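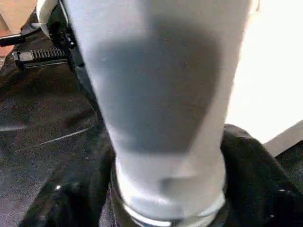

Kokkonen opened its assembly hall to visitors on 2022-04-11, and I went with Kaisu Mäkelä and a handful of people from other shops that run robot arms. The topic was the house rules they follow when two arms put together light plastic furniture.

Impi Nieminen led the tour. She started with the written procedure, which has 17 points and fits on one sheet. Most of them deal with gripping. Thin walls get the lowest force setting, and any new part is tried with one arm before both are allowed near it.

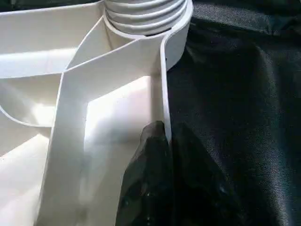

The force limits are kept in a log next to the part drawings. If someone changes a value, they sign for it and the old value stays readable. Fingertips are checked every 1,000 grips and replaced at 2,000, worn or not. Our own shop waits until parts start slipping, so I wrote that one down.

Cables took up more of the talk than I expected. The rule is to run each arm slowly through its full reach after any change to the wiring, with one person on the stop button – and that person does nothing else.

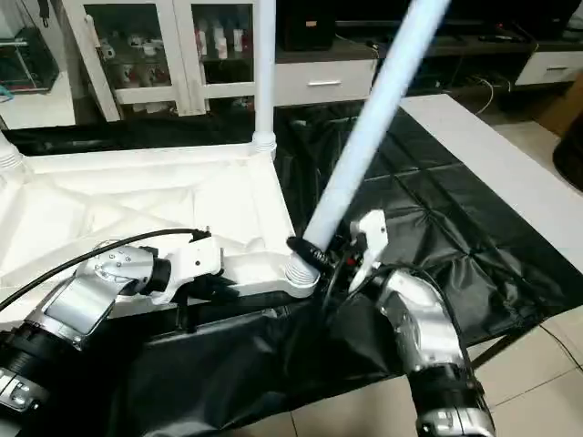 Khalil Semaan objected that a dedicated person on the button is hard to justify in a small shop, and asked whether an enabling switch would do. Nieminen said they had discussed it and kept the person for first runs only. After that the normal guarding applies.

We finished with the rules for legs and seats. Before an arm lets go, the other one has to report a steady hold. A lost hold stops both arms, and restarting takes a manual reset.

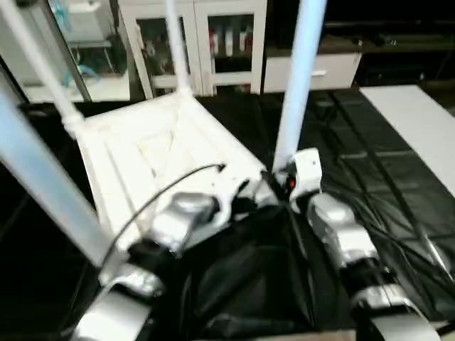 Notes for other visitors

Bring closed shoes and sign in at the side door. The procedure sheet is handed out on paper only. Questions go to Kerttu Kauppinen, and the next visit is planned for later in April.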